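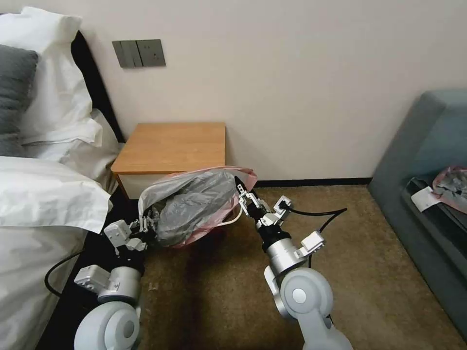

4. Assembling and Mounting the Display Frame

This section covers the Prestent shallow-box frame in the standard size. For the deep-box version, the steps are the same except where a note says otherwise. Read the whole section once before you open the hardware packet. Glue and backing tape cannot be repositioned after they set.

4.1 Parts

Check the contents of the carton against this list.

Outer frame, joined, with rabbet
Glazing panel, acrylic, with protective film on both faces
Spacer strips, two long and two short
Mat, precut, with window
Mounting board
Backing board
Flexible points, in paper sleeve
Dust cover, kraft paper
D-rings with screws, one pair
Hanging wire, coated
Wall bumpers, self-adhesive

The short spacers are packed inside the long ones. Slide them out by hand. Do not pry them out with a blade.

If a part is missing, write to the dealer and give the lot code printed on the inside of the carton flap. The code on the outer shipping label belongs to the carrier and does not identify the lot.

4.2 Tools and supplies not included

Soft brush, clean and dry
Cotton gloves
Point driver or flat screwdriver
Small Phillips screwdriver
Awl
Steel ruler
Utility knife with a new blade
PVA glue, acid-free
Linen hinging tape or Japanese paper with wheat starch paste
Microfiber cloth

Stotard 300 hinging tape may be used for paper items. It should not be used on fabric, leaves or anything with a waxed surface.

4.3 Preparing the work surface

1. Clear a flat area at least twice the size of the frame.

2. Cover it with a clean blanket or a sheet of foam. A towel with loops will catch on the corners of the frame.

3. Put the frame face down on the cover.

4. Wipe the rabbet with the dry brush. Sawdust collects in the corners and will move onto the mat later.

5. Test fit the backing board. It should drop in without force and leave a small gap on each side. If it binds, sand one long edge lightly with 220-grit paper and test again.

Caution: Do not sand the frame itself. The sealer inside the rabbet protects the mat from acids in the wood.

4.4 Glazing

1. Put on cotton gloves.

2. Peel the film from one face of the acrylic. Start at a corner and pull slowly, at a low angle.

3. Lay the panel in the rabbet with the bare face down, toward the front of the frame.

4. Peel the film from the second face.

5. Pass the soft brush over the panel in one direction only.

Note: Peeling builds up a static charge. Wait 5 minutes before you go on to the spacers. If lint still jumps to the panel after that time, wipe it with a barely damp microfiber cloth and let it dry.

Caution: Never use window cleaner with ammonia on acrylic. It causes fine cracks that do not show at first and cannot be polished out.

If you replace the acrylic with glass, use 2 mm glass with seamed edges. The D-rings supplied are suitable for either material in the standard size. In the deep-box version, glass calls for the heavy hanger kit, sold separately.

4.5 Spacers

The spacers hold the mat away from the glazing and form the inner walls of the box.

1. Dry fit the two long spacers first, against the long sides of the rabbet.

2. Fit the short spacers between them. They should stay up under light pressure.

3. Check the corners from the front. Lift the frame with both hands, keeping one palm under the glazing, and tilt it toward you. A gap wider than a sheet of heavy paper should be corrected now.

4. Remove the spacers and put a thin line of PVA on the back of each one. Keep the glue away from the edge that touches the glazing.

5. Refit in the same order and hold each strip for a slow count of 40.

6. Let the glue dry for one hour with the frame face down.

Note: PVA that squeezes onto the acrylic can be lifted with a cotton swab and plain water while it is still white. Once it has turned clear, leave it alone until fully dry, then roll it off with a gloved fingertip.

4.6 Mounting the contents

The method depends on what goes in the box. Use one of the three procedures below and do not combine them on the same item.

4.6.1 Flat paper (prints, cards, letters)

1. Center the item on the mounting board under the mat window. Mark the top two corners lightly in pencil.

2. Cut two hinges from the tape, each no longer than a thumbnail.

3. Attach the hinges to the back of the item at the top edge only. The bottom edge must hang free so that the paper can expand.

4. Fold and press each hinge to the board.

5. Cover each hinge with a cross strip.

6. Lower the mat and check the alignment. Erase the pencil marks if they show.

4.6.2 Light objects (shells, buttons, pressed flowers)

1. Arrange the objects on the board without glue. Leave the arrangement overnight if you can, and look at it again before fixing anything.

2. For hard objects, use a single dot of PVA at the point of contact. Large dots will creep out and shine.

3. For pressed flowers, put the glue on with a toothpick behind the thickest part of the stem. Petals are not glued.

4. Allow the glue to dry flat. Drying time is longer for objects with a smooth underside.

5. Turn the board upright over a folded cloth and tap the back twice. Anything that drops was not held well enough and should be fixed again.

4.6.3 Fabric and thread (lace, ribbon, small embroidery)

1. Cover the mounting board with washed, undyed cotton. Pull it snug and fasten it on the back with linen tape.

2. Pin the item in place with fine stainless pins. Ordinary steel pins leave rust spots.

3. Stitch through the item and the cotton at the edges with one strand of silk or fine cotton thread. Pass the needle between the threads of the item and avoid piercing them.

4. Remove the pins.

Caution: No adhesive of any kind should touch old fabric. This includes spray mounts sold as removable.

4.7 Closing the back

1. Check the inside of the glazing one last time against a dark cloth.

2. Lower the mat and mounting board together onto the spacers.

3. Add the backing board.

4. Press the flexible points into the rabbet, starting at the center of each side and then working outward. Leave a hand's width between points.

5. Turn the frame over and look for lint or a shifted mat. Correct these before you apply the dust cover.

6. Run a line of PVA around the back of the frame, just in from the outer edge.

7. Lay the kraft paper on the glue and smooth it from the center outward.

8. When the glue is dry, trim the paper with the ruler and knife so that it stops a little short of the edge on all sides.

Note: A dust cover that looks slack can be misted with water very lightly from arm's length. It tightens as it dries. Do not mist a cover that is fitted over fabric contents.

4.8 Hangers and wire

1. Measure one third of the way down each side from the top and mark the back of the frame.

2. Make a starter hole with the awl at each mark.

3. Screw on the D-rings, angled inward and slightly up.

4. Pass the wire twice through the first ring and wrap the tail around the standing wire at least five turns.

5. Repeat on the other side. Leave enough slack that the wire rises partway to the top edge when lifted at the center.

6. Stick a bumper on each lower corner.

The Romaniuk low-profile hanger can be used in place of the wire on frames with a flat back. It must be mounted level, as it allows no adjustment later.

4.9 Choosing a wall position

Avoid outside walls in damp rooms, walls over radiators, and any spot that gets direct sun for part of the day. Acrylic in the standard kit does not filter ultraviolet light. The Skerkitz 500 panel does, and it drops into the same rabbet with no change to the spacers.

Over a bed or sofa, use two wall hooks set apart on the same level instead of one. The frame stays straight and the load is shared.

4.10 Care after mounting

Dust the frame with a dry brush. To clean the glazing, dampen the cloth and never the panel. Check the wire and both D-rings once a year. Frames with fabric contents should be opened if condensation appears inside the glazing; remove the dust cover, lift the points with pliers, and let the contents air for a full day before closing again with new paper.

Section revised February 4, 2021. Replaces the loose sheet packed with earlier cartons.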